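Replacing and aligning the finger pads on the Cotodel two-finger gripper

Applies to: Cotodel parallel gripper, turquoise plastic fingers, brown pads, wrist camera fitted. Arm controller: Peneck, any firmware that has the jog page.
Written by Vsevolod Stasiv. Checked on the second arm by Precious Bautista.
Last changed 14 May 2022

Replace the pads when a pick that used to hold starts to slip, or when the tip of one pad is visibly flatter than the other. Always replace both pads. A new pad facing an old one closes off center, and the width reading will be wrong at the small end of the range.

What you need

Pad set, two pads, Catacutan part
Hex driver, the short one from the arm kit
Isopropyl alcohol and a lint-free cloth
Feeler gauge
Udton thread compound, low strength
A sheet of plain paper

Before you start

Save the current gripper calibration under a new name. The Peneck controller overwrites the old file without asking.

Remove anything the gripper is holding. Open the fingers fully from the jog page, then switch the gripper supply off at the base. Leave the arm itself powered so the brakes and the joint readings stay live. Do not push the fingers by hand while the supply is on.

Step 1. Remove the old pads

Each pad is held from the outside of the finger. Support the finger with your free hand and back the screws out evenly. If a screw turns without coming out, the insert has come loose in the plastic and the finger has to be replaced as well. Stop there and order a finger.

Lift the pad straight off. Do not pry from the tip. The plastic marks easily and a raised edge under the new pad will tilt it.

Step 2. Clean the seat

Wipe the inner edge of the finger with alcohol and let it dry. Check for old compound in the screw holes. Run a fingernail along the seat and scrape off anything you can feel.

Step 3. Fit the new pads

Put a very small amount of thread compound on each screw. Seat the pad, start all the screws by hand, then tighten a little at a time, working from the palm toward the tip. Tighten until snug and no further. Wipe the pad face with alcohol when both are on.

Step 4. Compare the tips

Switch the gripper supply back on. Jog the arm to a pose where the fingers point up at a plain surface. A bare ceiling works well. Close slowly until a narrow gap is left between the tips and look at the wrist camera view.

Check three things in the view: both pads face each other across the gap, neither pad is twisted on its finger, and the tips come to nearly the same height. A slight difference in height in the camera view is normal, as the camera is rarely square to the fingers. Bright reflections along the pads are also normal and can hide the edge, so move the wrist a few degrees if you are not sure where a pad ends.

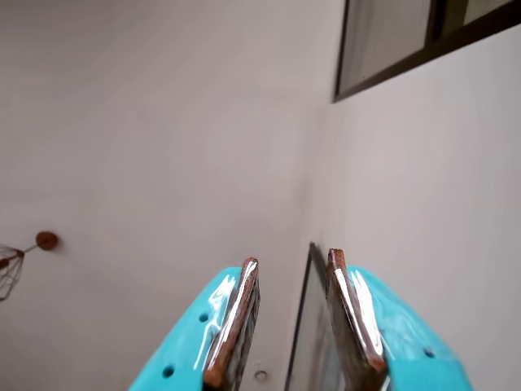

Step 5. Check the gap

The camera view is only a first check. Close to a commanded width of 2 mm and try the feeler gauge at the tip and again near the palm. It should pass with the same light drag in both places. If it binds at the tip only, loosen that pad, press it flat against the seat and tighten again. If it still binds, swap the pads left to right. If the fault moves with the pad, the pad is bad. If it stays put, the finger is bent.

Step 6. Set zero and full open

On the jog page, select Gripper, then Teach Zero. The fingers close at low force and stop when the pads touch. Accept the value. Select Teach Open and let the fingers run to the outer stop.

The encoder count at full open should be close to the value saved in the old file. On our first arm it was 1,715 before the change. A large difference means that one of the fingers did not reach its stop. Check for a cable caught behind the linkage and teach both ends again.

Step 7. Paper test

Close on a single sheet of paper at the lowest force setting and pull gently. The sheet should hold evenly along the pads. If it pivots, one end is gripping more than the other, so go back to step 5.

Step 8. Run in

Run the open and close cycle 100 times with nothing in the gripper. Check the screws afterward and teach zero again. New pads settle slightly and the first zero is usually off.

Save the calibration and write the pad set number in the arm log. Motor temperature at the end of the run should read no higher than 62 °C. If it does, let the gripper cool and look for a finger rubbing on the housing before you put the arm back to work.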